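Buying and budgeting: frequently asked questions

Last updated August 22, 2021

These are the questions we get most often from workshops, labs and small production sites planning their first robot arm. If yours is not covered, send it to the Bunano planning desk and Svenja Egger or Ursina Tanner will reply.

Do I need to know which robot I want before I contact you?

No. It is more useful to know what you want it to do. Write down the task, the heaviest part it will handle, the furthest point it has to reach and how many hours a day it should run. A few photos of the work area help too, taken from where the arm would stand.

What should be in the budget besides the arm?

The items people leave out most often are the gripper, the table or pedestal, the work surface, cabling, safety equipment, training and spare parts. Software licences can be a one-off cost or a yearly one, so check which you have been quoted. Delivery and lifting are charged separately if your site has no goods lift or level access.

How much should I set aside for consumables?

For a single arm on a bench we suggest 1,000 francs for the first year. This covers gripper pads, surface covering, tape, cable ties and cleaning supplies. If the arm handles rough or sharp parts, use 2,000. You can go over the figures again in January, when you will have some real usage to work from.

Can I use a table I already have?

Often, yes. It has to be stiff enough not to sway when the arm stops quickly, and the top has to accept bolts or a clamping plate. Folding tables and desks with drawers are not suitable. Our Skumik base plate needs a flat area at least 42 cm across. If you are unsure, push hard against one corner of the table. If you can see it move, budget for a new one.

What is the difference between the Skumik and Hosik packages?

Skumik is the arm, base plate, controller and one gripper. Hosik adds the wrist camera, a second gripper and two days of setup at your site. The arm is the same in both. You can start with Skumik and add the camera later, but the wrist bracket and cable then have to be fitted separately, and you pay for a visit.

Should I buy or lease?

Leasing suits a project with an end date, or a site where the task may change within a year. Over three years or more, buying normally works out cheaper. We don't lease directly. Hofstetter handles leasing for our customers and will quote on the same equipment list, so the two offers can be compared line by line.

How long does delivery take?

Arms and base plates are usually in stock. Cameras and special grippers take longer, and we confirm the date in writing with the order. Please don't book your electrician until you have that confirmation.

What work surface do you recommend under the arm?

For camera work, a plain matte surface in one colour. Glossy tops reflect the lights and make small parts harder to find. Grey is a good general choice and shows up most parts well. Buy spare covering at the same time as the first lot, as shades can differ between batches.

Do the surface and the tape need replacing?

Yes, and this should be its own line in the budget. Sheets and panels laid side by side wear first at the joins, where an edge can lift, tear or fray.

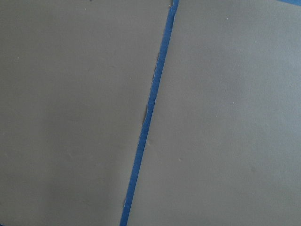
Painter's tape is cheap and comes up easily, so it is fine for seams and markings while you are still deciding on the layout. Once the layout is settled, price a single-piece top or a proper edge strip. Include the labour as well, because the arm has to be parked while the surface is changed and any taught positions checked afterwards.

Do small bumps and specks on the surface matter?

It depends on the task. For picking up blocks or boxes they rarely do. For thin sheets, labels or small electronic parts, ask for a flatter grade of panel and allow time for wiping down.

Is training included?

Half a day for two people is included with Skumik and a full day for four with Hosik. Extra places cost more if booked after delivery, so count heads before you order.

Can I get a quote that is valid into the next budget year?

Yes. Tell us the date your budget is approved and we will put it on the quote. Prices for arms and controllers are held until then. Prices for consumables are not.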